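Brevilico Loose Sockets -- read me first

What is in this folder

Brevilico is a small picture collection about one plain household and workshop job: gathering loose sockets and small metal parts from a floor and putting them into a container. The folder holds the pictures, one notes file and this page. We made it because most tidying collections show cups, toys and clothes, and we wished to have something with small, shiny, rolling objects in it.

The collection has 41 sessions. A session is one round of tidying, with the parts and the other things arranged anew before it begins. Every session has up to 100 pictures. Some are taken very near to the floor and some show the whole area.

The things on the floor

The main objects are chrome sockets from ratchet sets. They are of several lengths. A few are short and have a knurled band with the size stamped on it, others are deep-well sockets with a long barrel. The finish also differs: some shine like a mirror, some are more satin. In the notes file we write "short" or "deep" for each socket, and we write the finish only when it is clear.

The floor is beige and mottled, and it has its stains, scuffs and creases. We did not clean them away in the pictures by editing. A thin dark crease beside a socket can be mistaken for its shadow, so please look twice when you draw outlines.

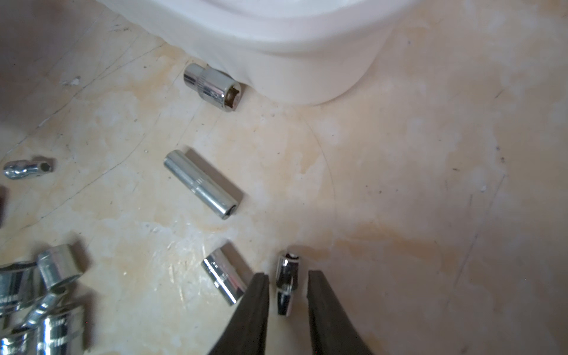
How the labels are written

Each socket has one line in the notes file. The line gives the session, the kind of part, how it lies (on its side, standing, leaning on something) and whether it is on the floor or in a container. If two parts touch, both lines carry the word "touching".

Containers are named by shape and colour only, for example "white tub" or "white tray". We do not write what they were sold for. When only a piece of a container is visible, the label is still given, with "part" after it.

Small parts which we could not name with certainty are labelled "fitting". In earlier versions we tried to separate bushings from couplers, but two labellers gave different answers too often -- so we joined them again. If you know these parts better than we do, corrections are welcome.

Things which are not parts

A tidying task is easier to judge when there is also something that must stay where it is. For this reason some sessions include an object that is not metal and does not belong in any container. The label for it is "leave". The plush doll with the yellow glasses and the striped body is the one you will meet first. It has pink arms and legs, and the label covers the whole doll with them.

Storage on the walls is labelled too. The hook rail has the label "rail" and the white wire basket has the label "basket". Both get a second word, "empty" or "used". The plaid panels have no label, but keep in mind that the black dashes in the pattern may disturb a simple edge detector.
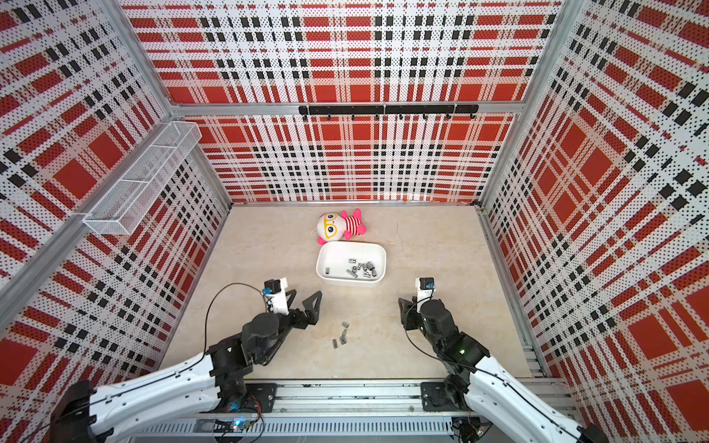

Can I use the collection to train a counter for small parts?

You can, but it was not made for this purpose. In a heap the lower parts are hidden by the upper ones, and we label only what is visible. A count from our labels will then be too low for any full container. For sessions where the parts lie apart from each other the count is reliable.

Splits

Please keep all pictures of one session in the same split. Five sessions are reserved for testing, and they are listed at the end of the notes file. Pictures from one session are much alike, and a random split will give you results that look better than they are.

Known problems

Some 400 lines in the notes file have no finish written. This is intended, see above. In a few sessions "leaning" and "on its side" were mixed up, and the December version corrects those we have found. Strong reflections on the short sockets can hide the stamped size -- in such cases the size field is left blank and you should not guess it from the length.

Licence and changes

Free for study and teaching. For other uses please write to us through the Brevilico page. If you change the labels, give your copy another name, so that readers do not confuse the two.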